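Skip to main content
Opinion
Stop Shipping Color Without a Number
By Girish Tyagi
Oct 23, 2020

A colleague at Wokiteck sent me a floor plan last month with a note that read "use the lighter gray for circulation areas." The plan had four grays on it. On my office monitor two of them were the same. On my laptop all four were distinct, and one had turned faintly purple. I called him, and we spent most of an hour agreeing on which gray he meant. The answer, when we reached it, took the form of a single hexadecimal code he had possessed the entire time.

My position is that color names and color adjectives should be removed from technical documents wherever the color carries information. I include drawings, charts, maps, wiring schedules, maintenance manuals and the user guides that come with household equipment. A color that means something should be given as a value in a stated color space, and it should be accompanied by a second cue such as a label, a hatch or a line weight. Color used for decoration can be called whatever the author likes.

The case rests on three points. The first is that names do not map to stimuli with any precision. "Beige" covers a wide region of any color space you care to use, and its borders differ between readers. Kirsty McKinnon, who edited parts catalogs at Jallulside when I worked there, kept a folder of returned orders in which the customer had asked for "cream" and received what the warehouse called "ivory." Both parties had read the page correctly. The page contained no specification.

The second is that appearance depends on surroundings. A mid gray placed next to a saturated blue will drift toward the complement of that blue for most viewers. The instrument reading does not change. Anyone who has picked a paint chip under store lighting and regretted it at home has run the relevant experiment, with the added variable of a different illuminant.
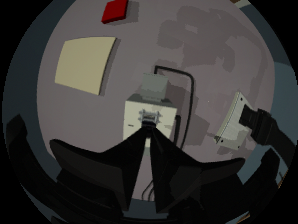
Rendered view with a red block and a pale yellow panel on a greyish-mauve surface.

The third is reproduction. A document written today will be read on a phone with a warm night setting, on a projector with an aging lamp, and on paper from a printer that is low on cyan. Each of these devices applies its own transform. If the original value is recorded, a reader who cares can recover it. If the original was "light blue," there is nothing to recover. I would add that a fair number of readers do not separate red from green reliably, and that a legend built on those two words fails them before any device is involved.

The usual objection is that numbers are hostile to ordinary readers. Satish Rastogi put this to me in its strongest form when we were revising a manual for the Boonyarit pump controller. A technician in a basement, he said, wants to know whether to pull the brown wire, and has no use for three integers. I accept this, and I do not think it damages the argument. The technician needs an identifier. Wire colors in a fixed code work as identifiers because the set is small, the members are far apart, and the set is published. Print "brown" and also print the terminal label. What I object to is the open vocabulary: the "taupe zone," the "sand-colored housing," the chart with "teal" and "turquoise" as separate series.

A second objection concerns light sources, and here the critics have a stronger hand than they usually play. "Warm white" on a lamp carton is a name standing in for a correlated color temperature. It is useful shorthand up to the point where two lamps hang in the same room. A lamp at 3000 K and one at 4000 K look plainly different side by side, and both have been sold to me by clerks as "a nice normal white." The number on the carton helps. It does not settle the matter, though. Two sources at the same correlated temperature can sit on opposite sides of the Planckian locus, one a little green and one a little pink. A single figure can be as incomplete as a name, and a specification that stops at it deserves the same complaint. State the chromaticity, or state the tolerance, and say which viewing condition applies.

This brings me to cost, which is where the discussion tends to end in offices. Jitendra Solanki and I went through the style guide for Mellness, a document of 29 pages, and replaced every informational color word with a value and a label. The work took one afternoon in February. Most of that time went to finding the original values, several of which existed only in an old slide template. The edits themselves were trivial. Had the values been written down at the outset there would have been no afternoon to bill.

I would start with legends. A legend is the one place where the author has already admitted that the color means something, so there is little left to argue about. Put the value in small type under the swatch, name the color space once at the foot of the page, and check the whole thing in grayscale before it goes out. If two entries merge in grayscale, change the hatch.

Takeshi Murakami, reading a draft of this piece, asked whether I intended to apply the rule to my own correspondence. I have begun to. My last message about the floor plan specified #C9CCD1 for circulation areas, sRGB, with a diagonal hatch at 45 degrees. The reply asked if that was the lighter one.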